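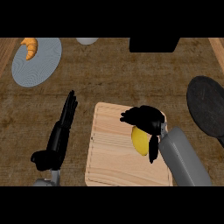

*Lemon, right hand. Simulated breakfast table, Saturday session.*

# Hanside Robotics Club: the Breakfast Project

A single picture so far, with the rest of the gallery to follow once we've agreed which runs we're prepared to be seen with.

The task this term is to pick up a lemon. Last term's task was to stack blocks, and we were told the lemon would be a nice rest. Fidel Carrasco, who set it, can peel one without looking and has been no comfort at all.

Everything happens in simulation for now, on the club computer we call Riquelme. Two arms, two black hands, one chopping board. The croissant on the grey placemat isn't part of the task. It scores no points and has still had more attention than the lemon, mostly from people who skipped lunch.

**On the left hand.** Upright, fingers together, well clear of the board. It has no job until the second half of term. Several of us have asked to swap with it.

**On the right hand.** Fingers on one side of the lemon, thumb on the other. Getting the thumb to go round there took us until April and 32 versions of the script, the last of them called final_final_Carnen after the team that wrote it.

**On the scoring.** A full run is worth 80 points. Dropping the lemon loses you half, and knocking the pan loses you the rest.

Next session is Saturday, same room. Bring a laptop and a charger, and please label the charger.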